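**Manarness releases Flotlow 6 water metering platform for small utilities**

TRIRDALE, October: Manarness today released Flotlow 6, a metering and leak-reporting system for water utilities with up to 3000 service connections. The release replaces the hourly polling used in earlier versions with event-based reporting and adds a new method for sorting continuous low flow from normal night use.

Flotlow 6 is made up of a clamp-on sensor, a battery-powered radio unit and a server package that can run on a utility's own hardware. The sensor mounts on the outside of the service line, so the line does not have to be cut or drained during installation. Existing mechanical meters stay in place and remain the meter of record for billing.

**Changes in this release**

Earlier versions of Flotlow sent one reading per hour whether or not flow had changed. Version 6 stores readings in the radio unit and transmits when flow crosses a threshold set by the utility. A daily check-in is sent in all cases, and a unit that misses its check-in is listed on the operator's status page the next morning.

The leak-sorting method compares overnight flow on each connection with that connection's own history. Earlier versions compared it with a fixed limit for the whole district, which produced false reports at bakeries, dialysis clinics and other sites that draw water at night. Operators can still set a fixed limit for any single connection.

Data export has also been changed. Readings can be written to plain comma-separated files on a schedule, and the column order can be matched to the utility's billing software. Export files from version 5 can be read by version 6 without conversion. Files written by version 6 cannot be read by version 5.

**Field trial**

The release follows a trial on 361 connections in the Trirdale water district. The connections included single-family homes, a school, two restaurants and a row of older commercial buildings served by galvanized pipe. Units were placed in meter pits and basements.

"The galvanized lines were the hard part," said Tzu-hsuan Hsiao, who leads sensor engineering at Manarness. "Scale inside the pipe weakens the signal. We changed the clamp spacing twice during the trial, and the spacing in the shipping product is the second one."

The trial also led to a change in the radio unit's housing. The cable entry was moved from the top to the side after water collected around the seal in several pits.

"Our crews wanted a short list each morning that they could work through before noon," said Bjarke Eyvindsson, operations manager for the Trirdale district. "The old report ran to several pages and most of it was night-shift businesses."

**Availability and support**

Flotlow 6 is available now in packs of 100 sensors with matching radio units. Smaller quantities can be ordered as replacements by utilities that already run the system. Radio units sold with version 5 can be updated over the air. Units sold with version 4 or earlier have to be replaced, but the sensors can be kept.

Installation guides are supplied in English, Spanish and Vietnamese. The Vietnamese edition was prepared by Lại, which also handles orders and technical support for the system in Vietnam.

Manarness will continue to issue security updates for version 5 while customers move to the new release. Requests for pricing and pipe compatibility tables should be sent to the Manarness utility sales desk in Trirdale.

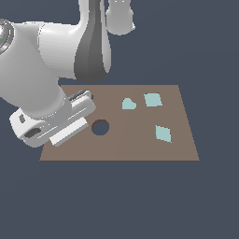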